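Updated Jul 2, 2020. Will tidy this page up when orders slow down.

# Fultside Socks: questions we get a lot

**Do you ship to Canada?**
Yes. Flat rate, same as everywhere outside Australia. Allow three weeks at the moment, post is slow.

**What's the wool?**
Depends on the range. Nornness is merino with a bit of nylon in the heel. Fedar is cotton, no wool at all, fine for people who itch. Eglītis is the thick cable one, wool blend, mostly for bed and couch. Labels on the band if you've still got it.

**Can I put them in the machine?**
Nornness and Fedar, yes. Cold, gentle, inside out, in a mesh bag if you have one. Eglītis by hand please. Cool water, wool wash, squeeze don't wring. Roll in a towel, then flat on the rack. Not pegged by the toe, the rib goes long and stays long.

**Dryer?**
No. Not even low. Had 3 emails this week, all the dryer.

**My white pair's gone grey / pinkish.**
Something else in the load. Soak overnight in cool water with an oxygen soaker, the wool safe sort. No bleach, it yellows wool and eats it. Two soaks max, then leave it.

**How do I fold the cable ones? They go bulky in the drawer.**
Don't ball them. Balling stretches the cuff, and on a cable knit you can see it. Do it on the bed or any flat spot, one sock on top of the other, heels matching, smooth the cables down with your palm so the ridges sit together.
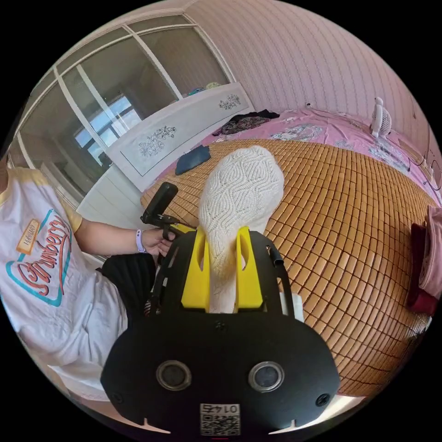

Then fold toe up to the cuff, once for ankle length, twice for the long ones. Stand them up in the drawer side by side. Shoebox lid makes a decent divider. If they spring open you've got too few in the row, just shove another pair in.

**Can I buy one single sock?**
Sometimes! We keep odd ones from seconds. Email the colour and size, half price plus post. Whites are easiest to match, dyed ones can be a shade off between batches.

**Pilling?**
Normal first month or so. Sock comb or a fabric shaver, go lightly over cables, it can catch a raised stitch and then you've got a hole. Dont pull the pills off by hand.

**Do you darn?**
Heels and toes yes, our socks only. Wash them first. Please.

**What size am I?**
Between sizes go down in Nornness, up in Eglītis. Kids sizes are on there own chart.

**When's the cream Eglītis back?**
September. We're knitting 2500 pairs this run, last one was 1037 and it went in no time. Waitlist form is at the bottom of the shop page.

**Returns?**
30 days, unworn, band on. Worn but faulty, send us a photo of the fault first and we'll sort it from there. Put your order number in the subject line.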